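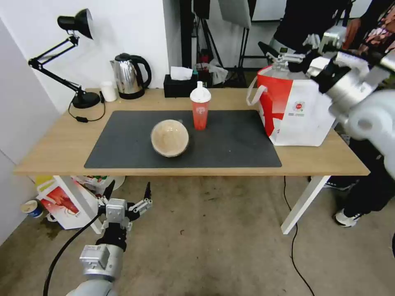

Stilircombe Fluid Inclusion and Decrepitation Data

README, version 3
Last updated Monday, January 22, 2024

What this is

Decrepitation curves and microscope notes for quartz and feldspar samples from the Stilircombe granite and the veins around it. The samples come from three sites: the main Stilircombe quarry, the Ivia vein set on the north side, and the Momano adit. A small comparison set from the Ñahui prospect is kept in its own folder because it was run on a different furnace.

Files

samples.csv – one row per sample, with site, rock type, mineral, grain size and collection method
curves/ – one text file per run, temperature in the first column and counts in the second
sections/ – notes on polished sections, one file per section
nahui/ – the comparison set, same layout as above
changes.txt – what was altered between versions

File names start with the site code (ST, IV, MO or NA), then the sample number, then the run letter. A run letter of B or later means a repeat on a fresh split of the same crushed material.

Sample preparation

Samples were crushed in a steel jaw crusher and sieved. The 200 micron screen was used as the lower cut for every run in curves/. Grains were rinsed in distilled water, dried overnight, and passed by a hand magnet to take out crusher steel. Feldspar was picked out under a binocular microscope where there was enough of it. Where there wasn't, the mineral column says "mixed" and the curve should be read with care.
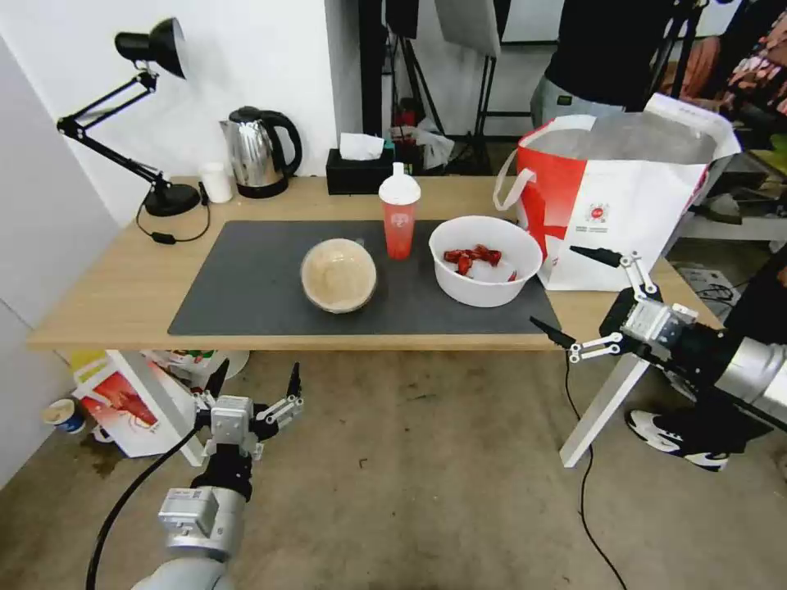

Weathered material was left out unless no fresh rock could be reached. That applies to 7 samples from Ivia, all marked W in the condition column.

Column notes

onset_c is the temperature at which counts first rise above background and stay there. It was picked by eye, by the same person throughout.
peak1_c and peak2_c are the two largest peaks in order of temperature. If only one peak is present, peak2_c is blank. A blank does not mean zero.
mass_g is the mass loaded into the tube, after drying.
co2_flag is Y where a low temperature peak was confirmed in section, N where it was looked for and not seen, and blank where no section was cut.

Known problems

The Momano runs made in February have a drifting baseline. The raw counts are given as recorded, with no correction. Two of the Ivia files had their sample numbers swapped in version 2; this is fixed, and the old numbers are listed in changes.txt. 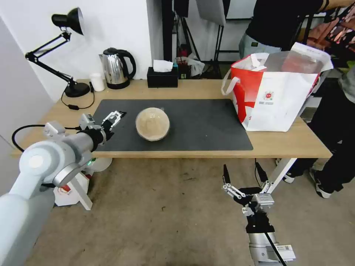

Sulfide grains give off counts of their own when heated, and several Momano samples carry pyrite that hand picking did not fully remove. Treat sharp peaks in those files as doubtful unless the section notes back them up.

The Ñahui curves can be compared with the others for shape but not for height – the sensor on that furnace was more sensitive and no common standard was run on both.

Use

The data may be copied and reused with credit to the Stilircombe data set and the version number. Please keep the original sample numbers in any tables or plots.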